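Category: Hospitality and Venues / Course Reading

Chapter 6
Stacking Chairs and Where to Put Them

A stacking chair spends most of its life being something other than a chair. For a few hours a week it holds up a person. The rest of the time it is a column of metal and fabric in a corridor, and the fire officer would like a word about it. Buyers tend to judge a chair by sitting on it for a minute in a showroom, where the floor is level and the chair is standing on its own. This chapter looks at the other part of the job.

We begin with the stack. Makers quote a stacking height, and the figure usually describes what the chairs can bear when they are new and have been put up by someone paying attention. The Skellgate Rooms bought 192 Lornex chairs on the strength of a brochure that promised stacks of 50 on the matching trolley. The trolley could carry them. The doorway to the store could not admit them, having been built for people. The chairs now travel in shorter stacks and the evening changeover takes almost twice as long as planned, a cost that appeared nowhere in the brochure and appears every Thursday in the wages. 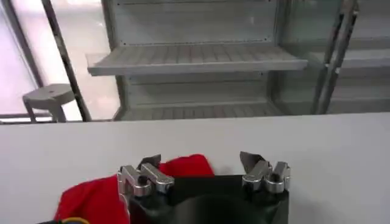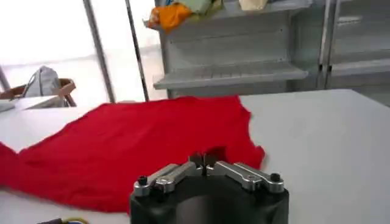 Figure 6.2 Gripper with paired silver metal fingers on a black base (both views).

The lean of a stack deserves more respect than it gets. Most frames nest with a slight forward step, so each chair sits a little ahead of the one beneath it. A low stack looks jaunty. A tall one looks as if it has heard something interesting across the room. Trolleys with a sloped bed correct for this, but only for the frame they were designed around, and a Trajkovski trolley under a Jalolen chair will correct in the wrong direction with great confidence.

Upholstery brings its own trouble. A padded seat takes up more height in the stack, and the legs of the chair above may press on the fabric of the chair below. Before ordering, ask to see a chair from the bottom of a stack that has been left standing over a summer. Suppliers will offer you one from the top.

Linking clips, which hold chairs together in rows, are treated in the next section. For now, note that a clip which sticks out at the side will also stick out in the store, and will find the chair beside it.

Key terms in this chapter: nesting step, trolley bed, linking clip, glide, changeover time.

Before you read on

Measure the narrowest doorway between a store and a function room that you know well. Write the width down, then look up the trolley the venue uses. Keep both figures for the exercise in Section 6.2.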